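Home > Kitchen & Crafts > Reusing things

Can I root cuttings in small soda bottles?

Jade Ashworth
Member, 104 posts

I have a big old pothos and a coleus that has gone completely wild, and I'd love to start a bunch of cuttings for a plant swap in January. Jars are out, I gave mine all away! Would the little plastic soda bottles work? Do I need to cut the tops off? And does the water need anything added to it?

Trevor Catterall
Member, 15 posts

Yes, do it! Small bottles are my favorite thing for this. The narrow neck holds the stem up for you, so the leaves stay out of the water and you don't have to prop anything. Plain tap water is fine. I leave the tops on and only cut them if a stem is too fat to go through.

What I do:

Rinse the bottle twice with warm water and a drop of dish soap. Any sugar left inside turns the water cloudy fast.

Keep the label on if it wraps most of the way around. Roots like the dark, and you get a lot less green slime. The little Coca-Cola ones with the red label are great, and you can save the cap for when you want to carry the water somewhere.

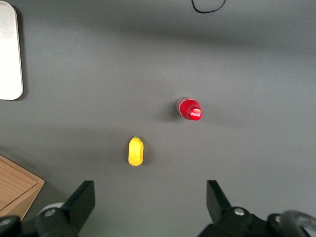 Snip right below a node. That's the bump where a leaf joins the stem, and it's where the pothos roots will pop out. Pull off any leaves that would sit under the water.

Change the water every week and keep it in a bright spot out of direct sun. Coleus is so quick, you'll be thrilled! Pot them up when the roots are as long as your finger.

Wuller
Member, 50 posts

bottles work, mine kept tipping over once the plants got leafy though. put some pebbles in the bottom first

Jade Ashworth
Member, 104 posts

Pebbles, of course! Thank you both, I cut six pieces of coleus tonight and they already look so cute lined up over the sink. Going to try the pothos next, and maybe some mint if my neighbor lets me raid hers.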